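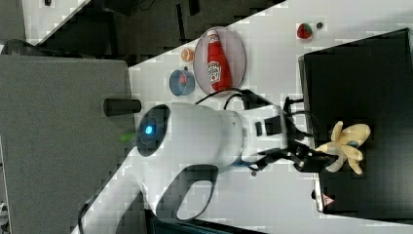 What should we budget for first, the arm or everything around it?

Everything around it. Price the table, mounting, cables, spare fingers and props before you pick an arm, then see what's left.

Thread: Budget for a second tabletop kitchen station
Board: Buying and planning

benchrat_26
Joined: June
Posted 20 January 2026

Ok so that's the short version, I get asked it every time I post so it's up top now. Long version. We have one kitchen station going and want a second. Request is due in 7 days and I have a spreadsheet thats mostly question marks. Quotes in so far are Plukari for the arm and gripper, Funberg for table and rail. Waltine does the cabinets but they're slow answering email.

Questions
- same arm again or go cheaper
- do we duplicate the props exactly
- service contract, worth it?

Tasks are all pick and place, play food, dishes, a toaster oven. Nothing heavy.

torque_and_tea
Same arm. Don't even think about it. Two different arms = two sets of spares, two calibration routines, two people who know only one of them. We mixed once and spent the savings on adapters.

lowbidder
Disagree, sorry. If the tasks are play food and dishes you are paying for payload you never use. Get the cheaper arm, put the difference into a better gripper. Fingers are what touches stuff.

benchrat_26
Gripper is the same either way in the Plukari quote, they bundle it. Can't split it out, I asked. Twice

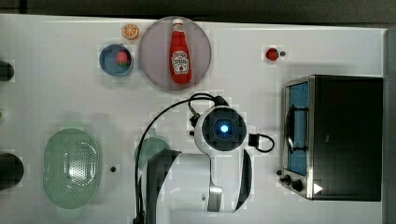 and the bundle is where the money goes, the wrist camera is a seperate line and so is the cable set. Spare fingers too. I have spare fingers down for 10 pairs, which my boss already circled in red.

torque_and_tea
Ten is fine. Tell your boss to circle something else.

lowbidder
Ten pairs is a lot for one station. Start with a few, reorder when you see how they wear. Lead time from Plukari was nearly 7 weeks for us but thats for whole grippers, fingers ship quicker.

quietgantry
Coming at this from the planning side. Has anyone measured the room? Cabinet depth plus table plus elbow room behind the arm. People forget the elbow room. Also outlets. We had to pay for a new circuit and it came out of the prop money, so we ran a month with two cups and a spoon

benchrat_26
Measured yes. Outlets no. Adding a line, thank you

On props, I was going to buy one full set, same as now. Plate, bowl, colander, mug, the fake food, pots

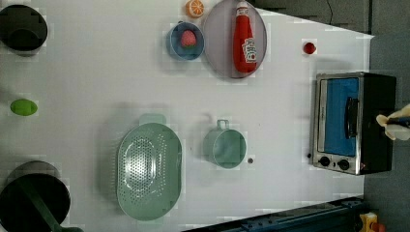 and then a second set boxed up for when things go missing. Small food goes first. Ours came from a mixed toy assortment and you can't reorder single pieces, so it's a whole new assortment for one tomato. Cheap but annoying, and purchasing wants a quote for it like it's a forklift.

lowbidder
Put props under consumables, one lump sum. Do not itemize a toy strawberry. I did and got a phone call.

torque_and_tea
Depends on your purchasing people. Ours bounce anything that says "misc". Itemize but group it: dishes, food, cookware, appliance. Four lines, done.

The exact match thing though, yes. Same color plate, same oven, same everything if you want to compare runs between stations. If the oven is discontinued buy two of the new one and swap the old.

quietgantry
Hard no on swapping the old oven. Then your old runs don't match your new ones. Some difference between stations is good anyway, you'll find out what only works on one table.

torque_and_tea
That's a research question, he asked about a budget

quietgantry
It's a budget question if it's two ovens or one!

benchrat_26
Oven still sold, checked just now. So we're ok. One oven.

Service contract? Plukari wants it signed with the order. Sârbu says they'll do third party service on the same arms, pay per visit.

torque_and_tea
Contract for year one, then drop it. Most of what broke for us broke early.

lowbidder
Per visit. We've called Sârbu out once and it was a cable we could have swapped ourselves. Stock a cable set, you said its a separate line anyway, order two.

quietgantry
Ask Plukari if the contract covers the gripper or only the arm. Ours was arm only, found that out on page 26 of the pdf.

benchrat_26
Ugh. Checking. Ok arm only here too. Leaning per visit then, with an extra cable set.

Draft order of lines so far: arm + gripper bundle, camera, cables x2, fingers, table + rail, cabinet, electrical, props (grouped), service visits. Layout for station two would be a copy of this, so the props list comes straight off it.
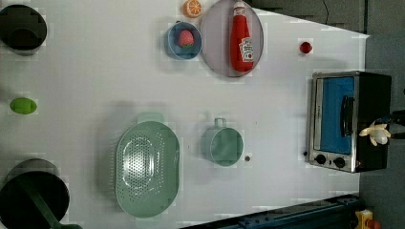 Layout to copy: pot, bowl, plate, colander, mug, toaster oven, gripper at the right.

lowbidder
Looks fine. Add shipping. Everybody leaves off shipping and the table is the worst one.

torque_and_tea
And a spare bolt kit for the rail. Funberg charges silly money if you order it later.

benchrat_26
Both added. Still over by a bit, fingers probably going down to a few pairs, you win lowbidder. Will post what gets approved.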